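4.3 Setting up an incident alert zone

Gretine sends police and road closure notices to handsets inside a zone. Each station must have at least one zone before it can send. You need a supervisor login.

1. Open Zones and select New.
2. Enter a zone name, up to 100 characters. Street names are allowed; names of residents are not.
3. Draw the boundary on the map. Close the shape by selecting the first point again.
4. Check the handset count at the lower right. The training zone, Imura, shows 1,865.
5. Set the alert level. Use Shelter only when an officer on site has asked for it.
6. Select Save. The zone stays inactive until a second supervisor approves it.

Note: A boundary that crosses a county line is saved as two zones — each needs its own approval.
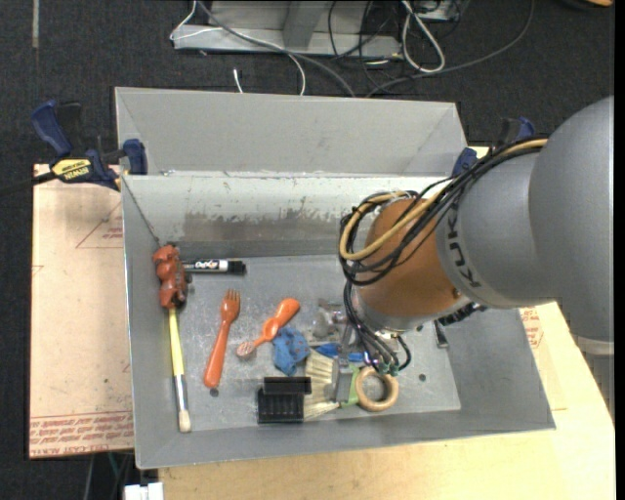 Figure 109. KUKA arm over a sheet-metal bin.

CAUTION: Do not edit a zone while an alert is live. Handsets outside the new boundary will not get the all-clear message. End the alert first, then make the change.

7. Send a test message from the Tools menu. Test messages reach station handsets only.
8. If the test fails with code 449, the zone has no approved sender. Go to Users, add a sender, and repeat step 7.

Zones made before September must be redrawn once. The old shapes open in read-only form and can be traced.

Approval requests that stay open past the end of a shift go to the system administrator, Wilmer Taipe.

Section revised March 2023.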